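Fórum Montanha e Neve > Guias, mapas e aplicações

Tópico: Guia de esqui de travessia, papel ou aplicação?

pedra_solta
Junho de 2026
Boas. Ando a preparar a próxima época com uma antecedência que a minha mulher classifica de doentia. Quero comprar o guia da Zala para os Pirenéus centrais e há três maneiras de o fazer: livro, aplicação comprada no site, ou a mesma aplicação comprada dentro do telemóvel, mais cara, pelo privilégio de carregar num botão maior. Alguém usou a versão digital no terreno? As descidas vêm bem descritas ou é só uma linha vermelha em cima de um mapa e boa sorte?

vertente_norte
Usei em março, cinco dias. As descrições são as do livro, palavra por palavra, gralhas incluídas. A vantagem é teres o ponto azul a dizer-te que estás no vale errado. Com o livro só descobres isso ao jantar.

mochila_a_mais
Discordo já aqui. O livro pesa 498 gramas, não tem bateria e nunca me pediu para aceitar novos termos de utilização a meio de uma portela. O ponto azul é muito bonito até as luvas entrarem na história.

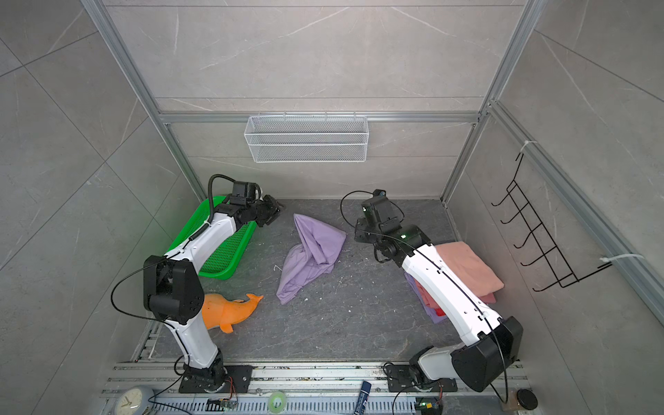
E os mapas da aplicação funcionam sem rede?
Funcionam, desde que os descarregues em casa, zona a zona, e abras cada um deles uma vez antes de sair. A zona maior ocupa 839 MB, portanto não deixes isso para o wi-fi do refúgio.

vertente_norte
Nunca fiquei sem bateria, mochila. Modo de avião, telefone no bolso de dentro, e consultas quando precisas. Se o tiras de cinco em cinco minutos, o problema é outro.

mochila_a_mais
O problema é o frio, que no meu caso costuma aparecer na neve. Mas admito que andei anos com fotocópias das páginas num saco de congelação, e que numa delas o nome do colo ficou exatamente na dobra. Passei uma manhã a procurar um sítio chamado "Co".

tres_camadas
Ninguém falou da Wiltis. Tem menos itinerários, mas indica a inclinação por troço e a orientação de cada descida, coisa que a Zala resume com "encosta agradável". Uma das encostas agradáveis tem 900 metros de desnível e uma saída por cima de uma barra rochosa. Agradável para quem?

pedra_solta
Isso interessa-me. Esquio razoavelmente, mas gosto de saber ao que vou. A Wiltis está traduzida?

tres_camadas
Está, no sentido em que as palavras são portuguesas. "Peles de foca" aparece como "couro de selo". Percebe-se tudo com alguma boa vontade.

mochila_a_mais
E depois admiram-se de eu andar com papel. 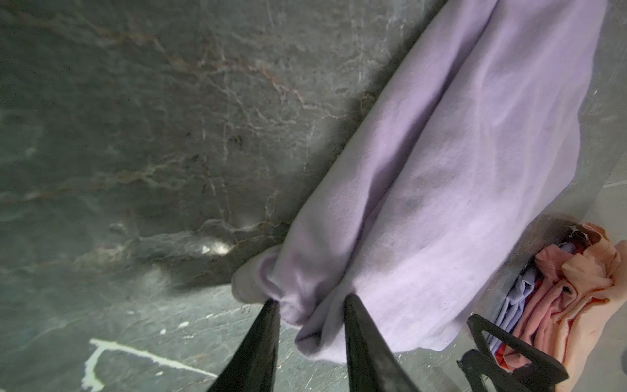 Para não dizerem que só resmungo: o que faço agora é levar o livro e marcar a lápis, na véspera, os pontos onde ainda se pode voltar para trás sem drama. A margem do livro da Zala é larga, deve ser a parte mais bem pensada da edição. Na aplicação também se podem pôr notas, mas perdi as minhas todas numa atualização – incluindo a que dizia "não confiar na aplicação".

vertente_norte
As notas guardam-se na conta. É preciso criar conta.

mochila_a_mais
Lá está.

couloir_tardio
Boas a todos. Comprei os dois formatos e não me arrependo. Planeio em casa com o livro aberto na mesa e uso a aplicação lá em cima para confirmar. Atenção só a uma coisa: nenhum deles substitui o boletim de avalanches do dia, e há muita gente que vê um traçado no ecrã e o trata como se fosse uma estrada.

tres_camadas
De acordo com isso. O traçado foi gravado num dia com uma neve qualquer, que não é a tua.

pedra_solta
Obrigado. Fico inclinado para o livro da Zala e para a Wiltis no telefone, comprada no site. Será preciso a edição nova do livro ou serve a anterior? Vi uma usada bem mais barata.

vertente_norte
A anterior serve para as descidas, as montanhas estão no mesmo sítio. Mas confirma os acessos e os horários dos refúgios, que esses mudaram bastante.

mochila_a_mais
Compra a usada. Se vier com notas a lápis na margem, pode ser a minha, emprestei-a há dois invernos e ainda espero.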